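Research Technician, Household Manipulation Trials
Kandumley Robotics, Test and Evaluation Group
Full time, on site. Posted November 2023.

Kandumley tests whether robot arms can do ordinary kitchen and shop-floor chores to a standard a paying customer would accept. We do not build the arms. Clients send us a controller and a task list, and we report what the system completes, how long it takes and where it stops. The person hired will set up and reset the bench, run trials and log results.

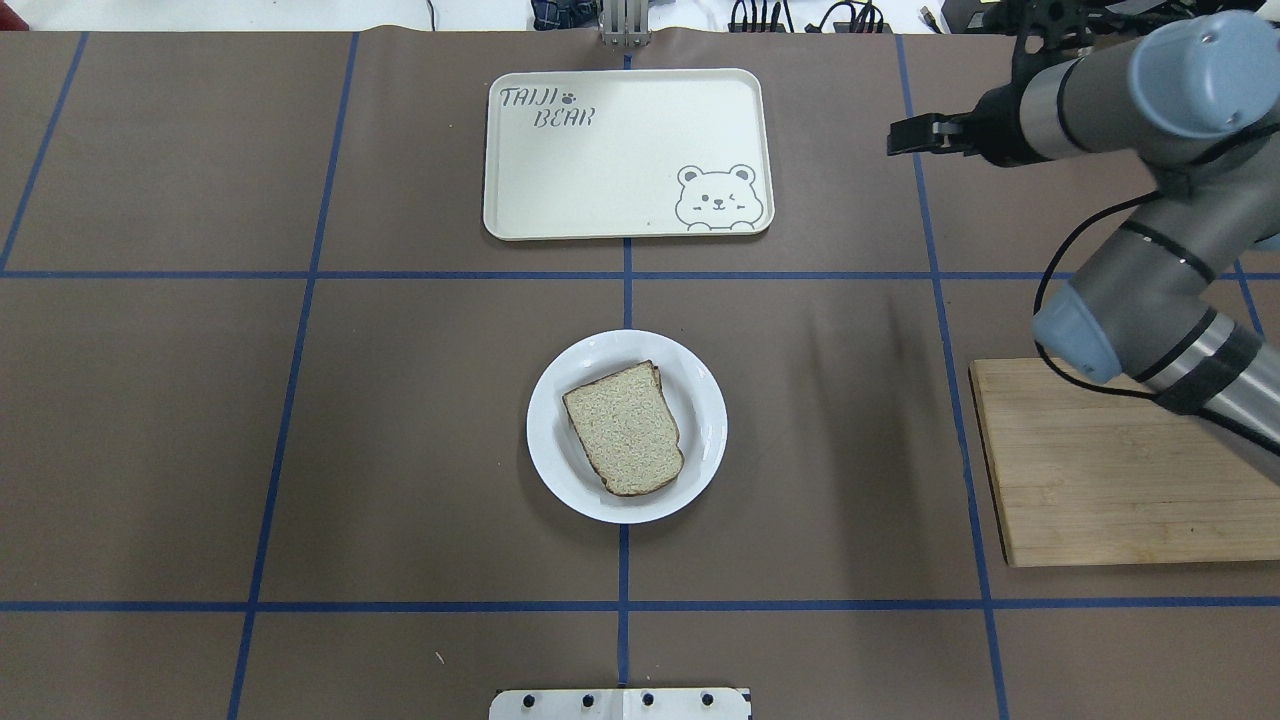
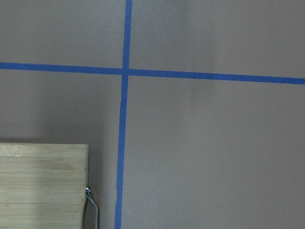
Tasks in the current program are short and dull by design: move a slice of bread from a plate to a tray, shift a cutting board, wipe a marked area, put items back. A person does any of these without thinking. In the July round, covering 614 trials, single-object moves were mostly reliable. Chained tasks were not. Flat objects with little clearance under the edge remain the largest source of failed grasps, followed by soft food that deforms under the fingers. Our working position is that unattended chore work in a home is not ready, and that narrow, repeated jobs on a fixed bench are close. Candidates should be comfortable reporting either result.

Duties
- Lay and re-lay tape grids and check object start positions against the task sheet
- Run scripted and teleoperated trials on tabletop arms with parallel grippers
- Record the outcome, completion time and failure code for every trial, including aborted ones
- Check arm-mounted and overhead camera views before each block
- Replace food items, clean surfaces and dishes, and keep the object inventory current
- Maintain trial records in Plesix, our logging tool

Required
- Two years in a lab, test shop, production line or commercial kitchen
- Written records that another technician can follow without asking questions
- Ability to stand for most of a shift and lift 18 pounds
- Willingness to repeat one task all day under the same conditions

Useful
- Basic Python or shell scripting
- Prior work with robot arms, CNC equipment or motion capture
- Experience with Nunico fixtures or similar bench hardware

A degree is not required. Training on the arms, including lockout and emergency stop procedure, takes two weeks and is paid. Technicians do not work alone while an arm is powered.

The position reports to Angelica Bautista, test lead. Hours are days only, with no on-call duty. Health coverage starts on the first day of employment.

To apply, send a resume and one page describing a test, inspection or procedure you ran that gave a result you did not expect. State what you measured and what you wrote down. Address applications to Gwendolyn Ambrose, Hiring, Kandumley Robotics. Selected applicants will be asked to complete a paid half-day bench session. Applications are read as they come in, and the posting closes when the position is filled.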